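How to track down a finger that won't close (and how to do it without getting pinched)

If you work with two-armed setups and multi-fingered hands for long enough, you will meet this one. The arm goes where it should, the wrist turns nicely, three or four of the fingers curl in, and one simply stays where it was. The packet slides out, the run is spoilt, and everybody stands round the table offering opinions. I have lost whole afternoons to it, so I thought I would write down the way we go about it now at Grollance, mostly for the newer people, but perhaps it will save somebody else an afternoon too.

Our own worst case was in April. We were doing simple pick and place, snack packets on to a tray, and the right hand began dropping things. Ayman Zaki was sure it was the grip settings and raised the closing force, then raised it again. On run 167 the stubborn finger let go of whatever was holding it back and snapped shut all at once, with Ayman's thumb a good deal nearer than it should have been. He was fine, I'm glad to say – a bruise and a cup of tea – but it is the reason the first step below is the first step.

Step 1. Stop and take the power off the hands. I do mean the power, and I do mean before you lean over the table. Pausing the program leaves the motors holding, and a held finger can move the moment the fault clears. Press the stop, switch off the hand supply, then wait 15 seconds.

Step 2. Put the force setting back to whatever it was before anybody started helping. If you don't know what it was, look in the log. Please don't guess.

Step 3. Move each finger gently by hand, starting with one you trust so that you know how a good one feels. You are after a gritty patch or a sudden stiff spot. Ours was stiff just past halfway and perfectly sweet everywhere else, so it had passed the little wiggle we all do without thinking.

Step 4. Follow the cables back from the wrist. Bend the elbow slowly through its travel and see whether anything goes tight. Youssra Ouali found ours in the end: a cable tie put on too close to the cuff, pulling only when the forearm was turned inwards. It took her two minutes with a pair of snips, after the rest of us had been at it since breakfast!

Step 5. Stand clear, power up, and open both hands over the table with nothing in them. Look at the fingers from more than one side – a lagging one can hide very well behind its neighbours. 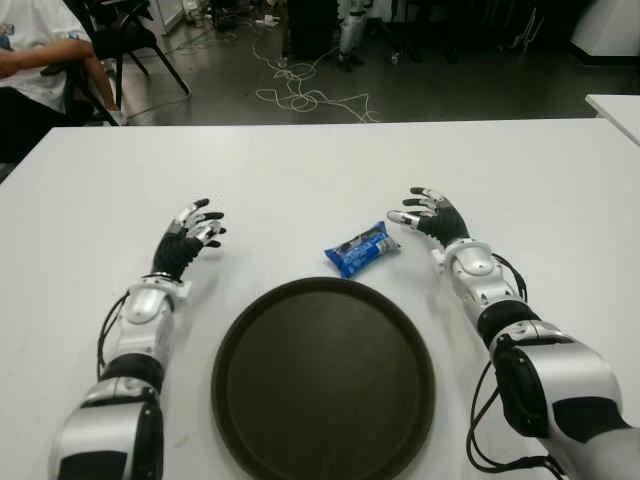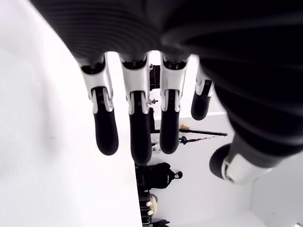

Step 6. Only now try a grasp, at the lowest force you have, and with something soft and light. A packet of crisps is kinder than a tin. Do it a few times with the forearm turned each way, and keep one person beside the stop button who has no other job, however dull they find it.

Step 7. Write it up, even if it was something silly. We keep ours in a plain notebook, and the entry about the cable tie has been looked up more often than the manual has.

If the finger still lags after all that, the trouble is probably inside the joint, and I would take the hand off and send it back. I did once open one up on the bench, and I was finding tiny screws for weeks.

Questions to Malathi Achari, Grollance workshop | © Grollance 2021 | Back to top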